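Section 4. Tabletop, Walls and Surface Film

This section covers the Jotness three-wall bench enclosure from the point where the base is standing and level. If the base is still in its carton, go back to Section 3. Electrical parts and the overhead lamp are in Section 6.

Allow an afternoon for the whole section. The film has to rest overnight before anything heavy is placed on it, so an early start does not save a day.

4.1 What you need

From the carton:
Tabletop board, 1,000 mm wide
Back wall panel
Left and right wall panels
Slotted aluminum profiles, bag A (vertical) and bag B (horizontal)
Corner joint set with screws and slot nuts
Wasis surface film, marble pattern, one roll
Felt-edged squeegee

Not supplied:
Hex key set
Tape measure
Sharp utility knife with fresh blades
Lint-free cloths
Mild dish soap and a spray bottle
Masking tape

Check the film roll before you unwrap it. The pattern code printed inside the core should be 248. Other codes in the Wasis range have a different repeat and will not match a replacement piece ordered later.

CAUTION: The cut ends of the profiles can be sharp. Wear gloves until the corner joints are on.

4.2 Preparing the tabletop

1. Lay the board on the base with the factory edge at the back.
2. Wipe it twice with a barely damp cloth, then once with a dry one.
3. Run your palm over the whole board. Sand down any raised spot and wipe again.
4. Fill screw heads and dents with a fine filler. Let the filler dry completely and sand it flush.
5. Vacuum the room floor near the base. Close windows and turn off fans.

Note: Grit under the film will show as a small bump and cannot be pressed out. The film is thin, and a grain of filler dust is enough.

4.3 Applying the surface film

The film is applied before the walls go up. It can be done with the walls in place, but the back corners are then hard to reach and the trim line is rarely straight.

1. Unroll the film face up on a clean floor and let it relax for an hour with a book on each corner.
2. Cut a piece that overhangs the board by 40 mm on every side.
3. Decide which way the pattern will run. Mark the back edge on the liner with masking tape.
4. Mix a few drops of dish soap into the spray bottle with water. Mist the board lightly.
5. Peel back a hand's width of liner along the back edge and fold it under.
6. Line up the film with the back of the board and press down the exposed strip.
7. Pull the liner forward a little at a time with one hand and work the squeegee from the center outward with the other.
8. When the liner is off, go over the whole surface again, overlapping each stroke by half.
9. Wrap the front overhang under the board edge. Leave the other three sides hanging until the walls are fitted.

Stand back and check the surface from the front, then again from above at a steep angle. Do this with the room light on and no other lamp.

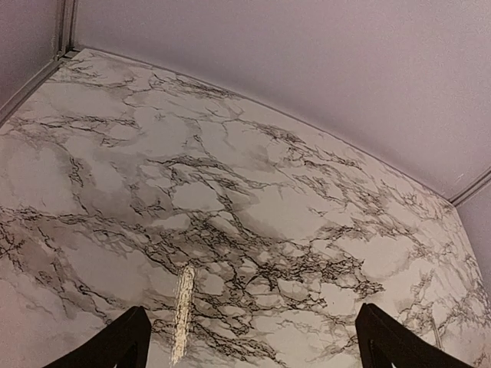
Marble film hides small seams and fingerprints well, but it also makes faults in the application harder to find. Air pockets tend to get lost where the dark veins bunch together, so check those areas by touch. The paler parts, such as those toward the far edge here, can be checked by eye. Reflections are the best guide to how flat the film is lying. The narrow, cream-white streak running toward the front has a slightly wrinkled look, and a streak of that kind is worth following with a fingertip from one end to the other. If you feel a ridge, work it toward the nearest edge with the felt side of the squeegee. If you feel nothing, leave it alone. A gloss film will show some unevenness in a reflection even on a sound board.

To release a trapped bubble more than a day after application, prick it at one side with a pin, cover it with a dry cloth, and press toward the hole. Do not use a knife point for this. Do not use a heat gun on any part of the film away from the edges.

CAUTION: Never trim film directly on top of the board. The blade will go through the film and mark the board, and the cut will lift later.

4.4 Fitting the profiles

Bag A contains the two verticals for the back corners. Bag B contains the horizontals that run along the tabletop edges. All profiles in both bags are 20 mm stock and take the same slot nut.

1. Sort the profiles by length on the floor. The two verticals are identical and can be used on either side.
2. Slide two slot nuts into each horizontal profile. They are needed later for the wall panels and cannot be added once the ends are closed.
3. Place the back horizontal along the back edge of the tabletop. Finger-tighten its screws.
4. Place the left and right horizontals. Finger-tighten.
5. Set a corner joint into the end of each horizontal where it meets the back.
6. Stand a vertical in each joint and tighten only the lower screw.
7. Check each vertical with a square against the tabletop, first front to back, then side to side.
8. Tighten everything in this order: lower joint screws, back horizontal, side horizontals.

If a vertical leans after the last screw is tight, loosen the side horizontal first. The lean is nearly always caused by film overhang bunched up under the profile. Pull the overhang straight and tighten again.

A small gap is normal at the inside of the corner joint. Do not pack it with filler or sealant. The screw inside has to stay reachable if you ever need to change a panel.

4.5 Fitting the wall panels

The panels are finished on one side only. Leave the protective sheet on until the enclosure is complete, but peel it back a finger's width along each edge before that edge goes into a slot. Sheet caught in a slot is very hard to remove.

1. Fit the back panel first. Lower it between the two verticals, keeping both sides in their slots.
2. Let it settle onto the back horizontal under its own weight. Do not strike the top edge.
3. Fit the left panel by sliding it in from the front.
4. Fit the right panel the same way.
5. Look along the bottom edge of each panel. The seam between panel and tabletop should be straight from end to end.
6. Bring up the slot nuts from step 2 of 4.4 and tighten the panel clips.
7. Remove the protective sheets slowly, pulling back flat against the panel.

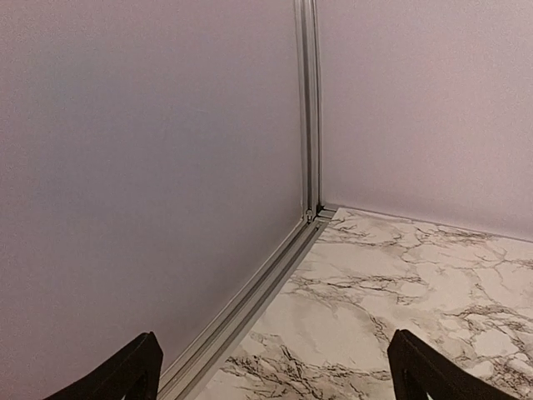
Once the sheets are off, keep tools away from the panels. The matte finish cannot be polished, and a rubbed spot will turn shiny and stay that way. Dust it with a dry cloth. For marks, use plain water and dab the spot without scrubbing.

If the panel rattles when you tap the middle, it is sitting too loosely in one of the slots. Cut short lengths of the clear edging strip supplied with the clips and push them in behind the panel, starting at the bottom. Two or three pieces on each side are normally enough.

Color note: The panels are a pale gray with some lavender in it, and they look pinker under warm bulbs. Order replacement panels as a full set of three if the old ones have been up for more than a year. Rudd, who supply the panels, do not guarantee a match between batches.

4.6 Trimming the film

1. Fit a fresh blade.
2. Fold the overhang up against the outside of the side horizontal.
3. Rest the blade flat against the lower edge of the profile and cut from back to front in one pass.
4. Repeat for the other side.
5. For the back, pull the enclosure away from the wall of the room and trim from behind.
6. Press all cut edges down with the felt side of the squeegee.

If a cut edge curls, warm it with a hair dryer on the low setting and hold it down with a cloth for a minute. A drop of Grultine edge glue can be used on a corner that keeps lifting. Wipe off any excess before it sets.

Leave the surface clear overnight.

4.7 First use

1. Wipe the film with a damp cloth, then dry it.
2. Place a few light items where you expect to work and check that you can reach them comfortably with the walls in place.
3. Adjust the height of the base if needed. See 3.5.
4. Turn on the light you plan to use and look for glare across the working area. Move the light before you move the table.
5. Retighten the lower joint screws after one week of use.

Keep small items away from the back corners, where they are awkward to pick up and can leave scuffs on the panels. Long, thin things such as pens will roll if the base is not level, so set one down crosswise as a quick check.

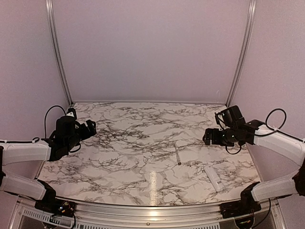 Can the enclosure be used without the side walls?

The back wall can stand without them, provided both side horizontals stay in place and the lower joint screws are fully tight. Fit the plastic slot covers on the open sides of the verticals to keep dust out, and do not lean anything against the back panel.

4.8 Care of the surface

Wipe spills as they happen. Ink, turmeric and hair dye will stain the white parts of the pattern if left for more than a few minutes. Use dish soap and water first. Rubbing alcohol may be used on ink, on a cloth and never poured, and should be rinsed off right away.

Do not use scouring powder, melamine sponges or furniture polish. Put a mat under anything hot and under anything with rubber feet.

To replace the film, remove the panels in reverse order, loosen the horizontals and lift one back corner of the film with a plastic scraper. Pull slowly at a low angle. Clean off the remaining adhesive with citrus remover, wash the board with soapy water, and let it dry for a full day before starting again at 4.2.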